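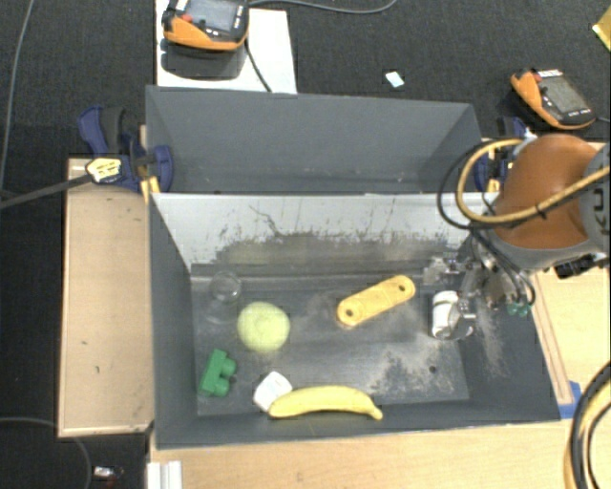

Gray bin on a wooden tabletop, with a tennis ball and a banana among the items on its floor.

Visit report: Brurnatton sorting hall, 2 May 2023
Prepared by Finlay Menzies

The Brurnatton hall takes mixed dry recycling from the town and the villages on the Moffat road. Travero has run it under contract since the old transfer station closed. I attended the open day to look at the intake floor and the glass line, both of which were rebuilt over the winter.

Visitors were taken round in groups of 10. Ear protection and vests were issued at the gatehouse. The tour began at the weighbridge, where each truck is weighed in and out and the difference is logged against the collection route. Loads with a high share of food waste are tipped in a separate bay and inspected by hand before a decision is made to accept them. Rejected loads go back out on the same ticket.

From the tipping floor, material is pushed by loader into a metering drum. The drum sets the depth of material on the first belt. The shift lead said this matters more than belt speed: when the layer is too deep, flat cardboard carries small items over the screens and they end up in the paper bales. The target depth is marked in yellow paint on the side guard.

The first screen removes cardboard. The second removes paper. Cans are then taken out by a magnet and an eddy current unit, both supplied by Trusetti. The eddy current unit was stopped for a bearing change during our visit, with its covers off, which gave a good view of the rotor. The replacement took 30 minutes longer than planned and aluminum was being held in a bunker until restart.

Glass leaves the line early, through a breaker screen set below the first picking cabin. Drinking glasses and ovenware are a known problem here. They do not melt at the same temperature as bottle glass, and a small amount can spoil a batch of cullet. Residents are asked to keep them out, with limited effect so far.

The picking cabin has 2 stations per side. It is heated, and the air is changed from above. Noise inside was 80 decibels by the wall display. Staff rotate between stations every half hour.

Baling is at the far end. Bales are stacked by grade under cover, and paper is shipped first as it takes up moisture. The yard drains had been cleared in April, and there was no standing water near the stacks.

Parking was poorly signed, and the tour ran late on account of the bearing work. Questions on gate fees were referred to the Travero office. The glass quality figures requested at the end of the tour are to be sent by mail.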